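Sorine repousse sa citadine électrique et mise sur l'hybride jusqu'à nouvel ordre

25 août 2019

Le constructeur Sorine ne lancera pas sa citadine électrique au printemps prochain comme prévu. Dans un communiqué diffusé ce week-end, la marque indique que le modèle est repoussé de 30 mois et que les moyens libérés iront à une version hybride rechargeable de sa berline compacte, la Dalley.

La décision était attendue par une partie du réseau. En juin, plusieurs concessionnaires avaient déjà été informés que les véhicules de démonstration ne seraient pas livrés à la date annoncée, sans autre précision. Les clients ayant versé un acompte pour la citadine ont reçu un courrier électronique leur proposant deux solutions : un remboursement intégral ou le report de la somme sur un autre modèle de la gamme.

Selon Sorine, 1 293 réservations fermes avaient été enregistrées depuis l'ouverture des commandes. Le constructeur ne communique pas l'objectif qu'il s'était fixé, mais reconnaît que le rythme est resté « inférieur aux prévisions », en particulier hors des grandes agglomérations. Les remboursements seront effectués dans un délai de 90 jours à compter de la demande. Les acheteurs qui choisissent le report conserveront leur rang dans la file d'attente ainsi que l'offre d'entretien promise à la signature.

Le prix reste le principal point de blocage. La citadine devait être vendue au même tarif que la Dalley essence dans sa finition intermédiaire, aides déduites. Cet engagement ne peut plus être tenu, explique la marque, en raison du coût des cellules et d'un contrat d'approvisionnement renégocié à des conditions moins favorables. Sorine évoque aussi l'insuffisance des bornes de recharge rapide sur les routes secondaires — un argument souvent avancé par les constructeurs qui tardent à passer au tout électrique.

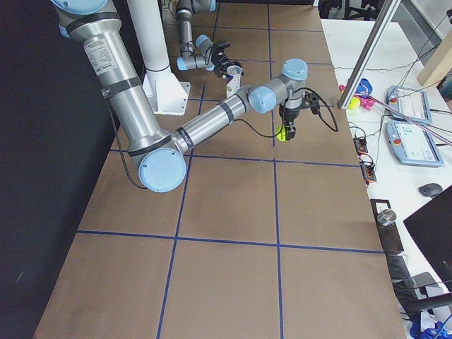 Bras robotisé industriel équipé d'une pince, au-dessus d'un plan de travail.

L'équipementier Visser, qui devait fournir le groupe motopropulseur, confirme avoir été prévenu avant l'annonce publique. L'entreprise précise que son contrat n'est pas résilié et que les équipes affectées au projet travailleront en attendant sur le moteur électrique de la Dalley hybride, de puissance plus modeste. Aucun licenciement n'est envisagé à ce stade, selon la direction. Les représentants du personnel demandent toutefois un engagement écrit et souhaitent que la question soit inscrite à l'ordre du jour de la prochaine réunion.

La situation est moins claire pour Pedach, spécialiste des faisceaux haute tension, dont la citadine représentait la première commande de série. La société avait agrandi son atelier en vue de ce marché. Elle indique être « en discussion » avec Sorine sur une compensation et refuse d'en dire davantage.

La future Dalley hybride rechargeable reprendra la plateforme actuelle, avec une batterie logée sous la banquette arrière. Le volume du coffre sera réduit de 10 % par rapport à la version essence. Sorine annonce une autonomie suffisante en mode électrique pour les trajets domicile-travail courants, sans donner de chiffre avant l'homologation. La recharge se fera sur une prise domestique ou une borne murale ; la charge rapide n'est pas prévue, même en option. Le tarif sera communiqué à l'ouverture des commandes.

Du côté des associations d'automobilistes, l'accueil est partagé. L'une d'elles salue un choix « réaliste » pour les conducteurs qui ne disposent ni d'un garage ni d'une place attitrée. Une autre regrette que la marque renonce au seul modèle électrique abordable de son catalogue et rappelle que les aides à l'achat accordées aux hybrides rechargeables sont régulièrement remises en question.

Sorine assure que le développement de la citadine se poursuit, à effectifs réduits. Les essais routiers sont maintenus — ils porteront surtout sur le comportement de la batterie par grand froid et sur la durée de vie des freins. Le dessin extérieur, présenté au public l'an dernier, pourrait en revanche être revu avant la commercialisation.

Les clients concernés peuvent faire connaître leur choix auprès de leur concessionnaire ou depuis leur espace personnel sur le site de la marque. Sans réponse de leur part, l'acompte sera remboursé automatiquement sur le compte utilisé lors de la réservation.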